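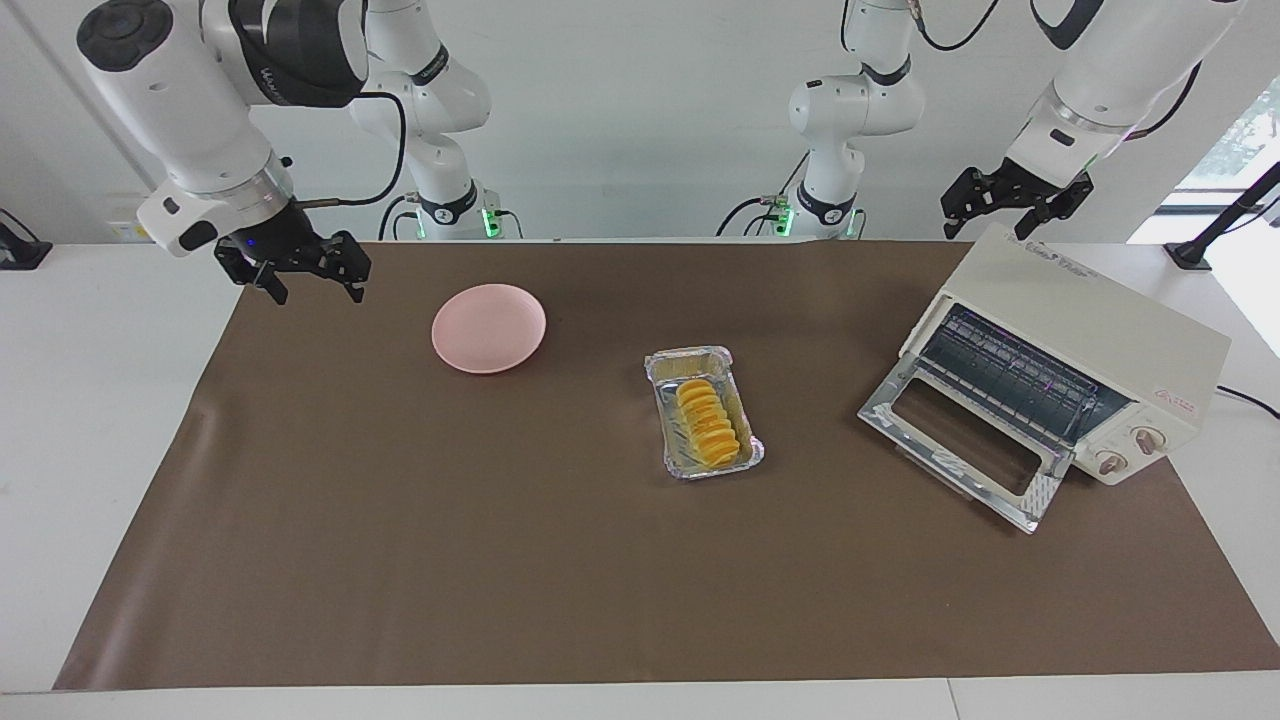
Sofia Chatzigeorgiou says the plug can't be wrong by that much and we should be looking at the oven.

I'd like to believe that, as it would let us close this. But the reading she's defending has a toaster oven pulling full power without a break for an hour, with the dial at 100 degrees and nothing inside but fruit to dry. If that were true there would be no fruit at the end of it, and quite possibly no oven.

Ticket: Tusteo app shows far too much energy for small oven
Opened: January 16, 2024
Handled by: Darius Mockus
Reported by: Antigoni Stefanou
Equipment: Nesetti plug-in energy monitor, Tusteo app on phone
Status: open, waiting on Tusteo

What was reported

Antigoni dries orange slices at low heat and wanted to know what a batch costs. She put the Nesetti plug between the wall and the oven, ran it for one hour and looked at the app. Tusteo gave her 2,000 watt-hours. She thought that was high, ran it again and got the same figure to the last digit. She then asked us whether the oven was faulty.

The same figure twice is what made me suspicious. An oven switching its elements on and off against a thermostat doesn't land on exactly the same total two times running.

First suggestions, and what I thought of them

Sofia: oven thermostat stuck on. Possible in general. Antigoni says she can hear it click off after a few minutes and click back on later, and the light on the plug changes when it does. A stuck thermostat doesn't click.

Dionysis Deligiannis: plug overheating and misreading. He wanted it swapped for a new one. I have nothing against swapping parts, but we've sent out replacements for "overheating" before without anyone having touched the plug to see. Asked Antigoni to put a hand near it at the end of a run. She says it was barely warm. Left this one aside.

Medau helpline (Antigoni rang them herself): told her that plug-in monitors are "only a guide" and that she should consider a different tariff. I don't see what the tariff has to do with it.

Test 1: house meter

Asked Antigoni to switch off everything she could bear to switch off, read the Medau meter, run the oven for one hour on the same setting and read the meter again. The house meter went up by 300 watt-hours, fridge included. So the oven is fine, or at least it's not using what Tusteo says it uses. I'd have liked the fridge off as well but she wasn't keen, and it could only have made the meter figure too high.

Test 2: something that doesn't switch on and off

Same plug, same app, a plain fan heater left on full for a short while. App and house meter agreed as closely as you can tell from reading a meter by torchlight in a cupboard. This rules out Sofia's opposite theory, which arrived after Test 1, that the plug was simply reading high all the time.

Test 3: watching the live screen

The Tusteo live screen showed 2,000 watts when the elements came on, which fits the rating on the back of the oven. When the oven clicked off, the number stayed where it was. Antigoni waited. It went on saying 2,000 until she closed the app and opened it again, and then it said zero.

Stamatia Deligiannis got the same thing with her own plug and an iron, so it isn't just this one unit. With the iron she saw the number drop correctly once and then stick on the next cycle, so it doesn't fail every time. We haven't found a pattern in that.

What I think is happening

The plug seems to send the rise and the app seems to miss the fall, then carries on adding up as though the last number still held. That would give exactly the full rating for every hour, and the same total every time, which is what Antigoni saw. I can't prove it from here. It could just as well be the plug that never sends the fall. Both companies will prefer it to be the other one.

Replies from the companies

Nesetti: asked for the serial number, then asked for it again. Then said the plug is working as designed.

Tusteo: said the app "displays the data it receives" and recommended reinstalling. Antigoni reinstalled. She lost her history and the number still sticks. Their release notes from last April mention "smoother live readings". I've asked what was smoothed and have had no answer to that part.

The shop, Makris, offered a refund on the plug if it comes back in its box. The box has gone out with the recycling.

For now

Antigoni: please don't use the app total for anything that clicks on and off, so the oven, the iron, and probably the fridge too. It looks all right for lamps and heaters on full. If you want a cost for a batch of slices, use the house meter figure and your own unit price. The price in the app was set by Tusteo when you reinstalled and I wouldn't trust that either.

Sofia has asked me to add that she still thinks the oven should be checked. Added.

Dionysis is going to borrow a different make of plug and run it in line with the Nesetti, reading its own display and leaving the phone out of it. If the display drops when the oven clicks off and the app doesn't, that goes to Tusteo with the times written down.

Not closing this until one of them answers the question I asked.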